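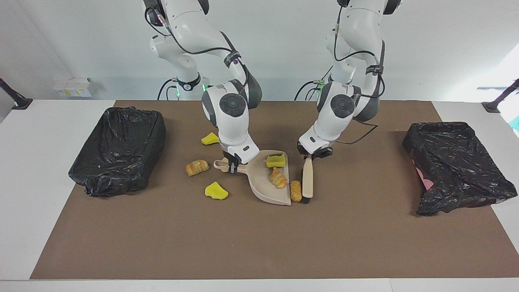 Clearing up small waste from a worktop: a comparison of dustpan and brush methods

Project report, Design and Technology
Frida Mogensen
Flundbridge College

1. Background

The college canteen at Flundbridge is cleared twice in the afternoon, and most of what is left on the tables is small. People pull the ends off rolls, pastry goes everywhere, and bits of packing or sponge end up in the same heap. Cloths push this kind of waste along but don't pick it up. A vacuum cleaner is too loud to use while people are still eating.

My project looked at the oldest answer to the problem, a dustpan and a hand brush, used on a table top and not on a floor. I wanted to find out how much difference the brushing technique makes, and whether the position of the bin matters. I had expected the bin to make very little difference.

2. Aim

The aim was to write a short set of instructions for clearing a table of mixed small waste into a bag, leaving nothing behind and dropping nothing on the way. I set a limit of 30 seconds per table.

3. Materials

Table: white top, covered with a large brown mat. The mat gives some grip, so pieces do not skate away from the brush as they do on a bare surface.

Dustpan: plastic, pale in colour, with a short handle and a wide flat lip.

Brush: a small hand brush with a light-coloured handle and dark bristles.

Bin: a black plastic bag held open on a rectangular frame, standing on the mat itself.

Waste: pieces of yellow sponge and small baked items, including a croissant shape and a little bread roll. I chose these because they behave differently. Sponge is very light and springs back when the brush catches it. A roll will roll. A curled pastry tends to rock on its ends and then turn sideways.

I had also planned to use dry rice, but left it out after a first try. It got under the mat and took longer to find than the whole of the rest of the test.

4. Position of the pan

The first thing to settle was where the pan should be when the brushing starts. I compared two ways of working.

In the first, the pan is put down in the middle of the waste and turned to face each piece. This gives short strokes, but pieces are left behind the pan and beside the handle, where the brush cannot get at them without the pan being moved again. A sponge piece already in the pan can also slide forward when it is turned.

In the second, the pan stays at one side with its lip flat on the mat and its open edge towards the waste, and the brush does the travelling. The strokes are longer. The pan stays level the whole time, and you always know which way you are sweeping.
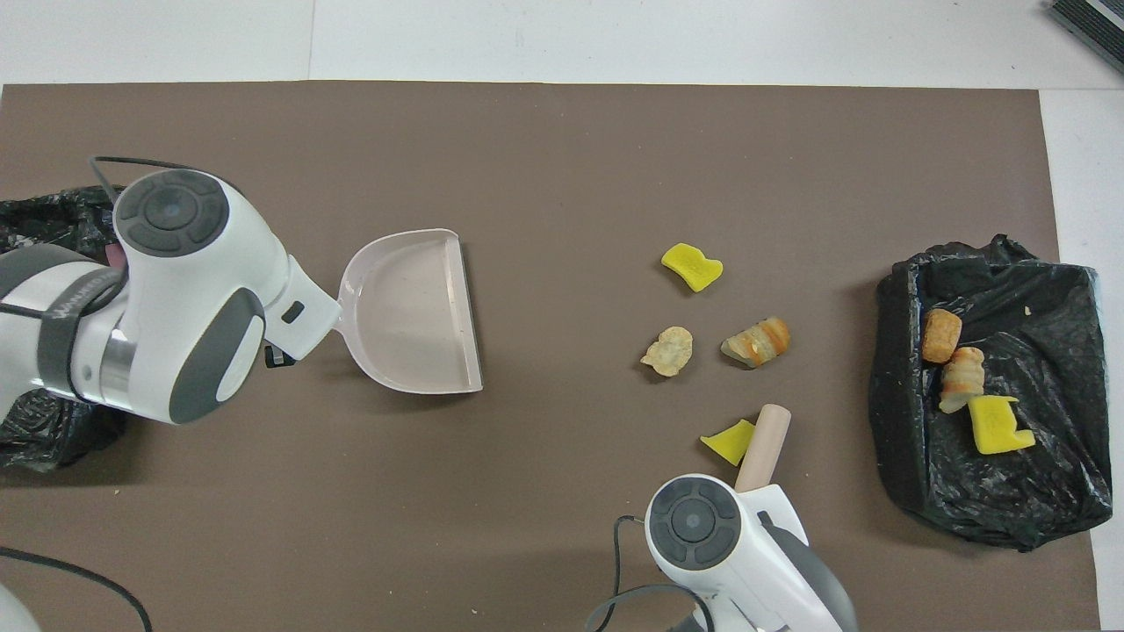 5. Results

The second way of working was better for the light pieces. With the pan held still, a sponge piece could be moved across the mat in two or three short pushes and then over the lip. With the pan turning, the same piece was often trapped against the outside wall.

For the baked items there was less between them. The roll was the hardest in both cases. If the brush hit it at the end it spun round and stayed where it was, and if the brush hit it along the side it went quickly and sometimes missed the pan altogether. Placing the bristles right behind it before starting the stroke solved this.

Long strokes with a lifted brush were a mistake every time. The bristles flick at the end of the stroke and throw crumbs past the pan. Keeping the bristles down on the mat until the piece is over the lip is slower for each piece but saves going back.

My fastest clearance was 15 seconds, with the pan held at the side. The turning method came in under the limit on most runs but never got below 20.

6. The bin

I was wrong about the bin. When the bag stood on the floor, the pan had to be carried over the table edge and lowered, and a full pan nearly always lost something. Standing the bag on the mat meant lifting the pan only a little way. Anything that fell landed on the mat and could be swept up again.

The frame matters as well. A loose bag folds in on itself and you need a spare hand to open it, but both hands are already in use. Over a frame the opening stays where it is. Our bags came from Vistel and were slightly too large, so I folded the extra down on the outside – tape would not stick to it.

7. Instructions

1. Stand the framed bag on the table before you start.
2. Put the pan down at one side, lip flat, open edge towards the waste.
3. Start with the piece nearest the pan.
4. Set the bristles down behind the piece, then push.
5. Keep the brush on the mat until the piece is in.
6. Tilt the pan back slightly before lifting it.
7. Empty it low over the bag and tap the back once with the brush handle.
8. Check the far side of the mat and repeat if needed.

8. Further work

I only tested dry waste. Wet crumbs stick to the bristles and would probably need a rubber blade. I would also like to try a pan with a softer lip, such as the Bamar one in the canteen store cupboard, which was being used by the kitchen during my test period in August.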